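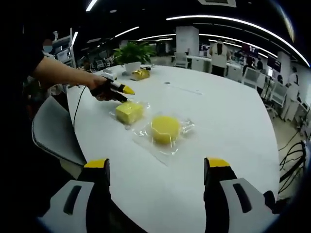
Gripper width jumps whenever the object is in a clear bag

Posted by sesanham_dev

Hi all! I'm stuck on the replay side of a pick-and-place setup and could use some fresh eyes. We record demos with handheld grippers (two people working at the same table), then get the jaw opening in software by tracking the two yellow fingertips in the fisheye video. On bare objects it's great. On sponges sealed in clear plastic it goes sideways: the width trace is smooth, then it spikes for a few samples right as the jaws close, and the policy we train on it has learned to twitch at exactly that point. Cute, but useless.

In one session of 1073 clips I flagged 72 with a spike. Video is 30 fps. I'm doing a plain HSV threshold for yellow, taking the two biggest blobs, and using the distance between their centers. The sponges are yellow too, and yes, I know how that sounds. I tried tightening the hue range and lost the tips under the ceiling lights. Do I need a learned detector, or is there something cheaper?

Posted by prisatine

Cheaper, definitely! Your camera is bolted to the gripper, so the tips can only ever move along a short path in the image. Open and close the jaws slowly with nothing in them, log where each tip goes, and make a left mask and a right mask with a little padding. Then look for one blob per mask and forget about "two biggest," which is going to grab a sponge sooner or later.

The sponge can still wander into a mask when you grasp it, so I'd also gate on speed. Work out the fastest your jaws can really close, and if a sample beats that, drop it and interpolate. I cap the gap at five samples and throw out the clip if it runs longer. Oh, and undistort your tip centers before you take the distance, or your widths will be off near the edges even when the tracking is perfect.

Posted by itby_88

just paint the tips blue

Posted by abreu_tools

Blue tips would work for new data but won't save the clips already recorded, so do the masks first. One thing to add: plot left and right tip positions separately before you filter anything. When I had this, only one side was jumping, and averaging the two had hidden it from me for most of April. Highlights on the plastic can also split a blob in half, so try a small morphological close before you compute centers. I'd rerun it on 100 clips and look at the plots yourself before you retrain.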